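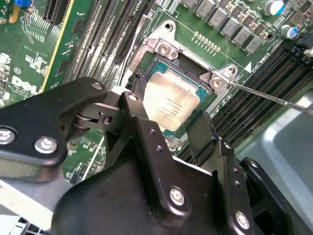

Processor and socket bracket on a Dell motherboard, with a screwdriver in one of the bracket screws.

News > Newsletter > August 2018 > Members

Print this item | E-mail this item

Changes to the Equipment Return and Reuse Program

The Barrera Office for Shared Services has revised the terms under which member libraries and schools return office computers and servers at the end of their service period. The new terms take effect in September and apply to all 61 member sites.

Under the previous arrangement, each site held retired equipment until it had a full pallet. Several smaller sites kept machines in storage for long periods as a result. The minimum load has now been lowered to 5 units, and sites in the Mosel district may combine their loads under a single request. Collection will continue to be carried out by Flekport.

Sites are asked to complete Form 201 for every load. The form must list the asset number of each unit and the name of the staff member who approved its release. Storage drives must be erased before release or marked for destruction in the space provided. Loads without a signed form will be left at the site and a new collection date assigned.
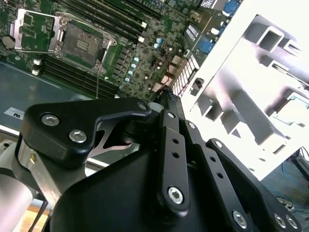

Iraís Palacios wrote to this office that the lower minimum was welcome but that the drive rule would fall hardest on sites with no technical staff, and she asked whether erasure could be done after collection. The Office has agreed to this request for sites with fewer than 50 registered machines. Such sites should check the second box on the form and keep the carbon copy.

Units that pass inspection will be entered in the Clirnis register and offered first to member sites, then to adult education programs. Requests are filled in the order received. Monitors and printers remain outside the program.

Questions regarding the revised terms should be directed to Evaristo Ledesma at the Office for Shared Services.

Print this item | E-mail this item

Recent items
Reading room hours for the fall term
Interlibrary courier: new route schedule
Renewal of shared software licenses
Notice of the annual members' meeting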